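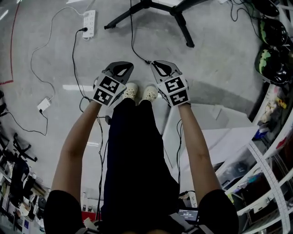
A pair of hand-held grippers with square markers on the body and black cables running down beside them.

How to plan the budget for hand-held gripper sets

Many small teams ask me what price to put in the plan when they want to start with hand-held grippers. I made this plan for our own lab at Getance, and my colleague Imad Khoury corrected it after we spent too much the first time.

Step 1. Count pairs, not pieces
One operator needs two grippers, left and right. If you plan for two operators, write four grippers in the table. Add one spare jaw for each side.

Step 2. Write the price of the full set
The offer we received from Mito was 3,000 euros for one pair. The cables and mounting parts were not inside this price. Ask the seller to send one list with everything: grippers, cables, power adapters, printed markers. Compare only lists of this kind. The offer from Sodard looked cheaper by 1,000 euros, but it had no cables.

Step 3. Measure the cable way
Stand in your working position, stretch both arms down to the floor, and let a second person measure from the gripper along the arm to the place where the cable will be connected. Add some reserve for turning and bending. Our first cables were too short and we had to order again.

Step 4. Plan the room
Please put these lines in the budget also:
- power strip with enough sockets
- shelf for the small objects you will pick up
- tape for marking the floor
- closed shoes for each operator, if your safety rules ask for it

Step 5. Check the delivery time
Our order took 39 working days. If you want to begin in January, send the order before 1st August, so you still have time for a return.

Step 6. Keep a reserve
Markers get scratched and must be printed again. Jaws also wear. We keep 42 euros per month for this, and until now it is enough.

The empty table can be requested from Ivars Pētersons. Please write "gripper budget" in the subject.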